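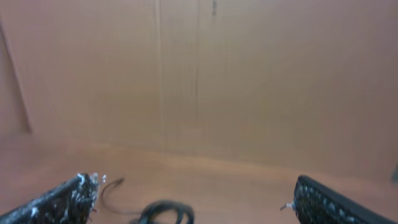 A black cable, loosely coiled on the table.

Onon cable ties from Evstead: my review after one winter

I bought these ties in February, when I was tired of the drawer under my desk. Everybody has such a drawer, I think. You pull one charger and three others come with it. My sister uses the small wires from bread bags, and they work, but they scratch the cable and I don't like them.

The Onon set is sold by Evstead. I paid 6 dollars for it in the store near my office. The ties are soft fabric strips with a hook side and a loop side. In the package there are two lengths. The short ones are good for phone chargers and headphones. The long ones can hold an extension cord, but only a thin one. My garden cord is too thick and the tie opens by itself after some days.

What I like most is the slot at one end. You put the strip through it and pull, and then the tie stays on the cable also when you open it. Before this I had the Soler ties, which have no slot, and I lost almost all of them behind the furniture.

The hook side holds very well. Maybe too well in the beginning: it caught my wool sweater two times. After several weeks it became softer, and it still closes firmly. I open and close the one on my laptop charger every morning and every evening, and the edge has started to lose threads. I cut them with scissors and it does not get worse.

The colors are less good. The package shows blue and green, but mine were all gray. I wrote to Evstead and they answered politely that colors can be different. For me it would be useful to have one color for each room.

One advice about the coiling. Do not wrap the cable tight around your hand or elbow. Make big, easy loops, let the cable turn the way it wants, and close the tie at one place only. I did it wrong for years and two chargers broke close to the plug.

Darkus makes a similar set with a place to write a name. It costs more, and the ink was gone from my friend's set quite fast.

I give the Onon ties 4 stars of 5. I already bought a second package for the kitchen.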